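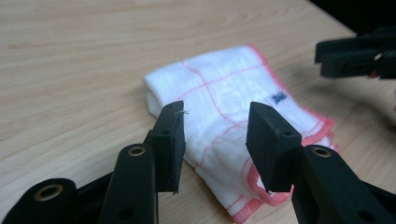
Widum Shared Workshop | Robotics Bench

Towel-folding build gets another term, and a few raised eyebrows

The Widum workshop's robotics bench will keep its laundry project going until December, after members voted 38 to 7 to leave the group its table and its share of the parts budget.

The build, known around the shop as Pledel, is meant to end in a pair of home-built arms that can fold a tea towel without help. It hasn't got there. For now the work is done by hand. Members hold a pair of black grippers, go through a fold on the bench and record the whole thing, and the recordings are supposed to teach the arms what to do later on.

The group has logged 836 folds that way, according to project lead Tamsin Nakamura. The arms themselves are still in pieces on the shelf above the drill press.

"People look at the shelf and think we've stalled," Nakamura said. "The grippers are the part that had to be right first, and they took most of the winter."

Whether they are right depends on who you ask. The fingers are matte black plastic, with brass grommets set into the arms and flat rectangular pads at the tips. The pads have been redesigned more than once. Cloth is a miserable thing to pick up, and the group's favourite test piece, a white one with a thin red check and a frayed border, sheds as well. A tiny white fibre on the corner of a pad is a common enough sight at the bench.

Cletus Obi, who voted against the extension, said he has nothing against the people involved and would like to see the sums.

"It's cost us $121 in filament and hardware since the last vote, and what we own is a very slow way of folding a towel by hand," he said. "I asked what number of recordings would be enough. I got three different answers from two people."

Nakamura did not dispute that. She said the group would know more once it had trained on what it has, a job that is waiting on a borrowed computer and on Jinlong Cai, who is writing the software in his evenings. Cai told the meeting he expected a first attempt before the end of the term. He gave a similar estimate at the last meeting.

There is also the matter of what happens when the table changes. All the folds so far have been recorded on the same pale wooden bench. Dagmar Šimko, who built the first version of the hinge linkage, said she would be surprised if anything learned there carried over to a kitchen counter with a kettle on it. She voted in favour anyway, on the grounds that the grippers were good work and could be put to some other use if the towels came to nothing.

The motion that passed asks the group to show one arm closing on a cloth and lifting it, under its own power, before it requests more money. Folding was left out of the wording at Obi's suggestion.

The bench is open to members from 7 p.m. on project nights. Anyone wanting to record folds should see Nakamura for a turn on the grippers, and is asked to put the test cloths back in the drawer afterward.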